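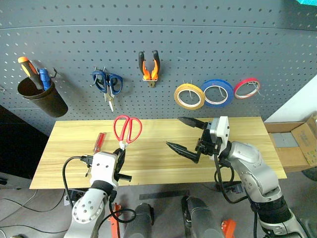

Abb. 4.1 Lochwand mit Schere, Zange und Kleberollen: Jedes Werkzeug hat seinen Platz.

Kapitel 4
Hebel, überall Hebel

Schneiden Sie einmal ein Stück dicke Pappe mit der Schere durch, und zwar zuerst ganz vorn an der Spitze und dann tief hinten, nahe an der Schraube. Vorn knickt die Pappe, die Finger verkrampfen, und der Schnitt franst aus. Hinten geht es fast von selbst! Die Schere ist dieselbe, Ihre Hand ist dieselbe, die Pappe auch. Geändert hat sich nur ein Abstand von wenigen Zentimetern, und um genau diesen Abstand geht es in diesem Kapitel.

Der Hebel gehört zu den ältesten Maschinen, die Menschen benutzen, und er ist bis heute eine der schönsten. Er braucht keinen Strom, er hat oft nur ein einziges bewegliches Teil, und man kann ihn mit einer Rechnung beschreiben, die auf einen Bierdeckel passt. Wer sie einmal verstanden hat, sieht plötzlich überall Hebel: am Nussknacker, an der Türklinke, am Flaschenöffner, an der Schubkarre, am eigenen Unterarm.

Was Sie schon wissen sollten

Aus Kapitel 2 kennen Sie die Kraft als gerichtete Größe mit der Einheit Newton. Aus Kapitel 3 bringen Sie den Begriff der Arbeit mit, also Kraft mal Weg. Beides brauchen wir hier ständig. Falls Ihnen das Zeichnen von Kraftpfeilen noch schwerfällt, blättern Sie ruhig noch einmal zurück und lösen Sie die ersten Aufgaben ein zweites Mal, das lohnt sich.

4.1 Drehpunkt, Kraftarm, Lastarm

Jeder Hebel hat einen Drehpunkt. Bei der Schere ist es die Schraube, bei der Zange der Gelenkbolzen, bei der Wippe auf dem Spielplatz die Achse in der Mitte. Den Abstand vom Drehpunkt bis zu der Linie, auf der unsere Kraft wirkt, nennen wir Kraftarm. Der entsprechende Abstand auf der Seite der Last heißt Lastarm. Gemessen wird immer senkrecht zur Wirkungslinie der Kraft, ein Detail, das in Klassenarbeiten gern vergessen wird (und das wir deshalb in Abschnitt 4.3 gründlich üben).

Liegen Kraft und Last auf verschiedenen Seiten des Drehpunkts, sprechen wir von einem zweiseitigen Hebel. Schere und Kombizange bestehen jeweils aus zwei solchen Hebeln, die sich einen Drehpunkt teilen. Liegen beide auf derselben Seite, haben wir einen einseitigen Hebel vor uns, zum Beispiel die Schubkarre, deren Drehpunkt vorn in der Radachse sitzt.

Merksatz
Ein Hebel ist im Gleichgewicht, wenn Kraft mal Kraftarm gleich Last mal Lastarm ist.

Das Produkt aus Kraft und Arm heißt Drehmoment. Seine Einheit ist das Newtonmeter.

4.2 Ein Beispiel aus der Werkstatt

In der Lehrwerkstatt Skerka lässt der Ausbilder Rhodri Owen seine neuen Lehrlinge im Mai gern einen Stahldraht durchkneifen, bevor er ein Wort über Physik verliert. Die meisten fassen die Zange viel zu weit vorn, kurz hinter dem Gelenk. »Und dann schimpfen sie auf die Zange«, erzählt er. Danach dürfen sie die Griffe am Ende packen, und das Staunen ist jedes Mal groß.

Rechnen wir nach. Der Draht soll an der Schneide eine Kraft von 3000 Newton erfordern und liegt 2 Zentimeter vom Gelenk entfernt. Die Hand greift im Abstand von 20 Zentimetern an, es handelt sich also um eine Zange mit recht langen Griffen. Nach dem Merksatz gilt:

Kraft mal 20 cm = 3000 N mal 2 cm

Daraus folgt eine Handkraft von 300 Newton. Das ist kräftig zugepackt, aber machbar. Wer dagegen auf halber Länge zufasst, muss doppelt so stark drücken, und da geben viele Hände auf.

Geschenkt bekommen wir dabei nichts. Die Hand legt einen zehnmal so langen Weg zurück wie die Schneide, und das Produkt aus Kraft und Weg bleibt auf beiden Seiten gleich, wenn wir die Reibung vernachlässigen. Hier begegnet uns die Arbeit aus Kapitel 3 wieder!

Zum Ausprobieren

Legen Sie ein Lineal quer über einen runden Bleistift. Auf das eine Ende kommt ein Radiergummi, auf das andere drücken Sie mit dem Finger. Verschieben Sie nun den Bleistift Stück für Stück und achten Sie darauf, wie sich Fingerkraft und Fingerweg verändern. Notieren Sie Ihre Beobachtungen in einer Tabelle mit drei Spalten: Lage des Bleistifts, gefühlte Kraft, Hubhöhe des Radiergummis. Wir greifen die Tabelle in Abschnitt 4.3 wieder auf.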